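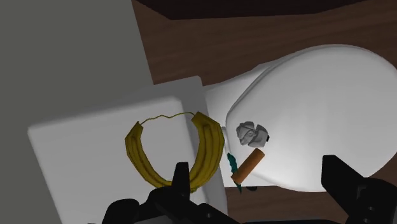
If you're going to test a grasping policy in simulation, you'll want a way of cluttering up the room that doesn't take all afternoon. I use the Plultura scene tools for mine, but the steps should carry over to whatever you've got.

Start with one surface and stick with it. I like bathrooms, because a toilet tank is narrow and things end up down the gap by the lid, so a policy that only knows big flat tables gets a proper workout!

Next, load your objects. Drop them in from just above the surface and let the physics settle for 300 steps before the arm is allowed to move. I used to skip this and got some very odd grasps out of it – objects were still sliding when the first camera view was saved.
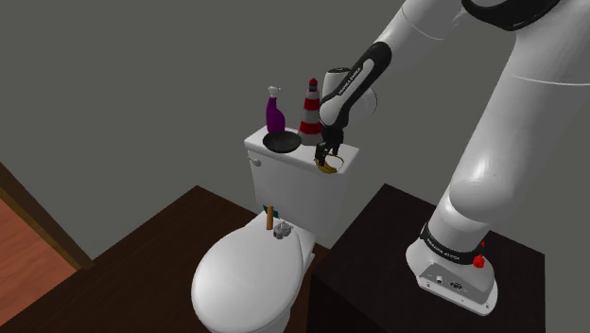 Arm on the cabinet, gripper over the banana, spray bottle and pan on the same tank lid.

Now fix your seeds. I run 9 layouts with 3 starting poses each, and write the seed into the log name so I can get a bad run back later. Save both camera views too, the wrist one and the wide one. The wide view tells you where the arm went, and the wrist view is usually where you spot why it missed.

For scoring, keep it dull: did the target leave the surface, and did it stay up? I also note any other object that shifted (the Kistudar script does this for you if you switch on contact logging).

My last batch came to 466 saved episodes, and I watched far too many of them with a cup of tea. Start with the failures and sort by seed.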